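Play Kitchen Table - Gallery

These are our notes on setting up a play kitchen on a plain white table. The set is a mix of toy food, dishes and cookware put together over a long period, some of it bought new and some of it inherited. The notes assume a table with no raised edge and no drawers, so everything in use has to sit on the top.

Most of the choices come down to size and contrast. Pale dishes are hard to pick out against a white surface, and a rim in a second color helps. Small food is easy to lose behind a mug, so dishes and food are best given separate zones. A piece with a flat base stays where it is put, and round fruit needs a plate or a bowl sooner or later. 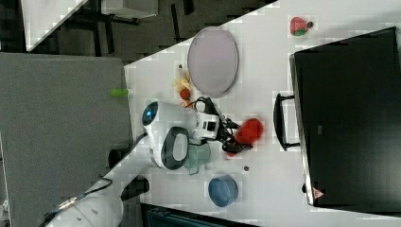 Food is sorted by shape before it is sorted by kind. Long pieces go in first, round pieces fill the gaps, and anything smaller than a grape is stored in a lidded tub. Our tub holds 500 ml and is full at the end of most days. Soft pieces are kept apart from the hard ones - they collect dust and need a different wash.

Hard plastic is washed at 40 degrees with ordinary dish soap and air-dried on a towel. Soft pieces are wiped with a damp cloth and left overnight. Paint on the older fruit does not hold up in the dishwasher. The Kuteo dish set in our cupboard has been through it many times with no change to the color, but the catalog sheet recommends hand washing and we now follow it.

Storage is two open bins under the bench, one for dishes and one for food. The Montes bins have a lip at the front and stack only when empty. Labels are on the short side, which faces out.

For the table itself, the working layout is:

Cookware at the edges, within reach from a chair.
Oven on one side, door clear of other pieces.
Cups and mug together, near the colander.
Fruit toward the back, plate beside it.

A toaster oven with a blue window in the door and two black knobs takes up the right side of the table, with the mint-green colander, mug and light blue cup to its left.

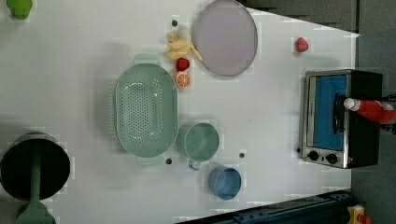
Nele Wiegand writes that she would move the oven to the back edge and give the whole front to dishes. Her table is narrower than ours, and with the oven on the side there was no room left to set out a plate and a cup for two. She also keeps the colander in use as the fruit bowl, which saves a piece, and rinses the fruit in it on Tuesday evenings.

The back-edge layout is worth trying on a narrow table. On a deep one the oven door ends up too far away for a child seated at the front.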